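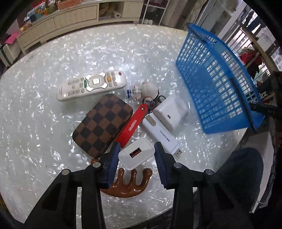 Keogh parts cross-reference

Read me first

Hi! I'm Eamon Quinlan and I keep this list of replacement part numbers for car sensors. It started as a sheet taped inside my toolbox lid and got out of hand. If you have an old part number off a crank sensor or a coolant temp sensor and want to know what fits in its place, you're in the right spot.

What's in the download

One file, keogh_parts.csv, with 4000 rows. Each row ties one old number to one replacement. If an old part has three possible replacements it gets three rows, so don't go looking for one row per part (I tried it that way at first and the commas drove me nuts).

The columns, left to right:

old_number – the number printed on the part you took out, spaces removed
new_number – the number you'd order
maker – who sells the new one, mostly Teltex and Nuken
kind – crank, cam, coolant, oil pressure, knock, or other
pins – how many pins in the plug, blank if I don't know
lead_mm – length of the lead in millimeters, 0 if the plug is right on the body
checked – yes, no, or paper
note – whatever I felt like typing

About that "checked" column. Yes means I or Iman Zerouali had both parts on the bench and the plug, the thread and the seat all matched. Paper means two catalogs agree with each other and that's all. No means one catalog says so. Right now 314 rows say yes, and I'd love for that to be a lot higher, but there are only two of us and parts cost money!
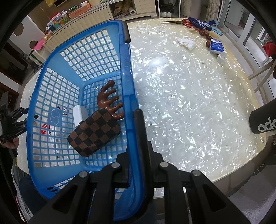
Blue basket on the table, with the comb and the checkered case inside.

How to use it

Open it in any spreadsheet. Set old_number and new_number to text before you import, please, or the zeros at the front disappear and you'll be writing to me about a part that doesn't exist. Strip out dashes too when you search. Teltex prints dashes on the box and leaves them off the part, Nuken does it the other way around, and I gave up and took them all out.

There are letters at the end of some numbers. On Teltex parts an A or B is a real difference (usually the lead), so keep it. On Nuken parts the last letter is a packing code and I've dropped it.

Known problems

The oil pressure rows are the weakest part. I pulled 126 of them from an old Brikcombe catalog with smudgy print, and a 3 and an 8 look a lot alike in there. They're all marked no, with "Brikcombe" in the note. Check the thread before you order one.

Lead lengths are measured by hand from the back of the body to the front of the plug. Some sellers measure to the back of the plug, so if yours is off by the length of a plug, that's why.

Knock sensors: I don't list tightening torque. People keep asking. It's in the repair manual for your car and it matters, so look it up there.

Diesel stuff is thin. Iman is working through a box of cam sensors and hopes to have them in by September.

Changes

Feb 17, 2018 – added 100 coolant rows, fixed the pin counts on the two-wire crank sensors, took out a bunch of doubles. Renamed "status" to "checked", so if you have a script that reads the old name it'll break. Sorry!

Sending fixes

Please do! Send me the old number, the new number and what you compared. A photo of the two plugs side by side is great. I don't add rows from seller listings, even nice-looking ones – they copy from each other and the same typo ends up everywhere.

Use the file however you want, for the shop or at home. If you put it on your own site, keep the checked column with it.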